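Home / Local / Town Hall

Surkidstead says parking app paid for itself. The numbers are thinner than that

The Surkidstead town council heard in May that its new parking app, run by a firm called Rerine, had covered its own costs in its first year. The claim was repeated in the town newsletter, on the town website and on a banner outside the library. It rests on a four-page report with one table in it.

According to that table, drivers bought 1,665 monthly permits through the app in its first twelve months. The year before, the town sold 1,424 permits over the counter and by mail. The report calls this "strong growth driven by ease of use."

Maybe. The report leaves out that the town also turned the free lot on Lacerda Street into a permit lot two months into the same year. Anyone who used to leave a car there all day now has to pay or go somewhere else. The lot has 60 spaces. If only a third of them were taken by permit holders each month after the change, that would cover most of the increase, and the app would have little to do with it.

Asked how many of the new permits were for Lacerda Street, the parking office said it does not break sales down by lot. Asked whether it could, the office said it would look into it. That was three weeks ago.

Then there is the cost side. The report counts the yearly fee paid to Rerine and stops there. It does not count the signs, which were put up twice after the first set carried the wrong lot codes. It does not count staff hours at the counter on Estby Avenue, where the line on the first morning of the month still reaches the door by 9:30 a.m.

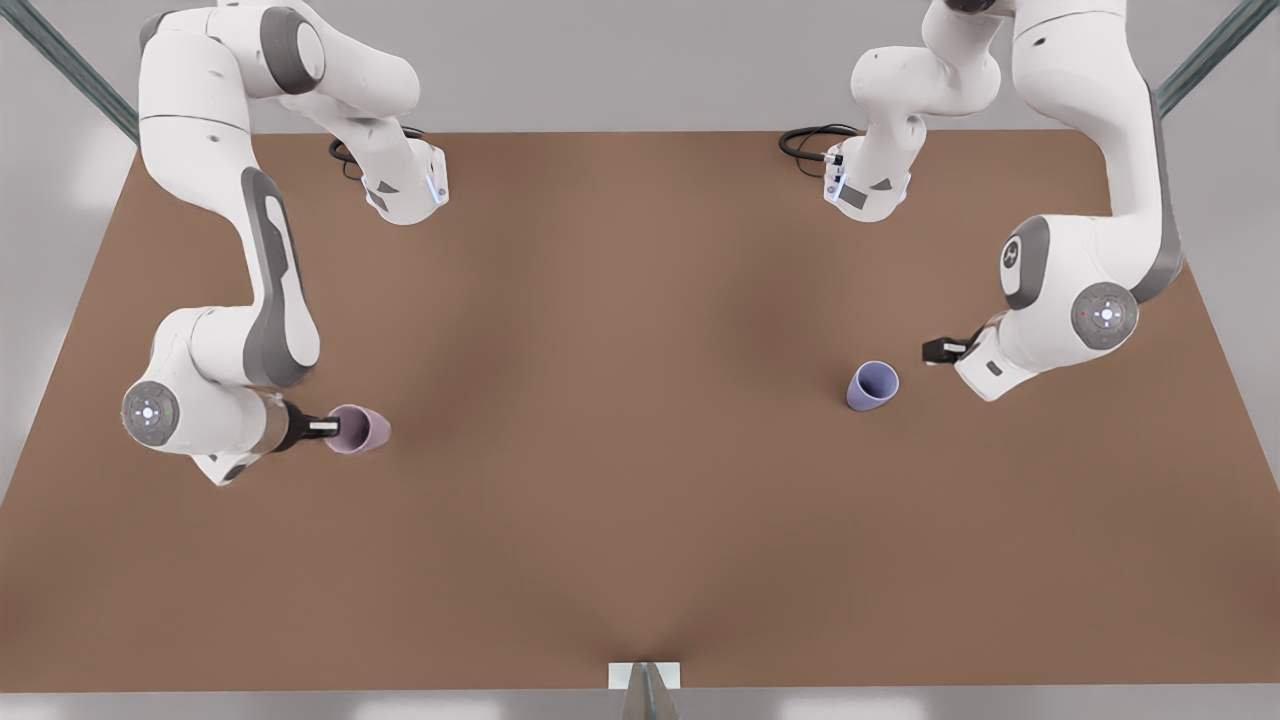 What drivers say

Siiri Karppinen runs a shoe repair shop across from the Lacerda Street lot and buys two permits a month, one for herself and one for her delivery van. She has used the app since it started.

"It works fine when it works," she said. "In March it charged me twice and I spent my lunch hour on the phone. I got the money back, but I wouldn't call that easy."

Karppinen said she would have kept paying by check if the town had not dropped that option. She doubts she is the only one. The report has no figure for complaints or refunds, and Rerine did not answer two messages asking for one.

What the council plans to do

The council wants to move the rest of its permits to the app, including the ones for residents who park on the street overnight. Staff told the meeting that this would "build on proven savings." The vote was put off until the next budget session, mostly over a question about whether residents without a smartphone would still be able to pay in person. The answer given was that the counter would stay open "for the time being."

One member asked for a fuller report before the vote, with sales for each lot and the price of the signs. The mayor's office agreed to provide it but set no date.

There may be a good case for the app. Fewer paper permits to print and lose would be no bad thing, and some drivers plainly like it. But a town that starts charging for a free lot should expect to sell more permits, whatever it sells them with. Until the sales are split out by lot, "paid for itself" is a slogan on a banner.

Comments on the permit plan can be left at the Estby Avenue counter or sent to the town clerk by mail.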